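Kindach is the kind of town you drive through on the way to somewhere else, and this April we finally stopped! It sits where the Drumero river bends toward the hills, with walnut trees along both banks and a garrison on the ridge that has kept the place busy for generations. Buses from the coast pull in at the lower square every 40 minutes, and from there it's an easy walk up to the old market.

Go on a Friday if you can. The farmers come down from Kabbaj with white cheese, dried apricots and a flat sesame bread I'd happily eat every day of my life – get there before 12, when the bread runs out. The footpath to the Brastivora lookout starts behind the bus yard and climbs 91 steps to a stone terrace where you can see the whole valley (bring water, the fountain at the top was off). The ridge road is army land, so stick to the marked trail. 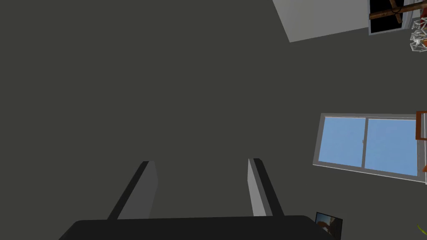
Gripper open, simulated view

Comments

Nima Mohammadi: My aunt lived by the lower square! The cheese is even better in fall.

walnutgrove: Is the path okay for a six-year-old?

Nima Mohammadi: Mine did it at five, with a stop for snacks.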